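Tido Help Board
Search questions, tags, people
292 views

Dull patch on a white tabletop – can I get rid of it?

I picked up a secondhand white table for my craft corner and mostly love it! The top is matte, a bit off-white, and it cost me 30 dollars, so no complaints there. But there's a grayish smudge near the middle that bugs me every time I sit down, plus a couple of tiny dark marks off to the left. I've tried dish soap and a soft cloth so far.
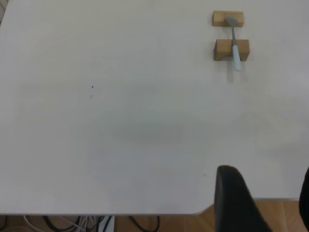
The tabletop, with my little hammer up on its blocks

I rest the hammer on two bits of wood between jobs (I do small box kits, lots of tapping). Could the smudge be something in the finish? I don't want to scrub a shiny spot into it – my sister did that to her desk in July and she's still mad.

Zanele Tshabalala
March 2018

Share (2)

3 answers

Ayman Salameh
Move your lamp first. I'm serious, it looks like it could just be a shadow to me. If the patch moves, you're done. For the dots try baking soda and water, mixed to a paste, light pressure, wipe, look again. Melamine sponges are what make matte tops go shiny so skip those.

Dima Awad
Rubbing alcohol on a cotton ball, but test it underneath first! Took ink right off mine. If the dots feel like little dents then they're chips and you'd need a touch-up pen.

Qusai Matar
just put a cutting mat over it

31 people found this helpful
Comments (2)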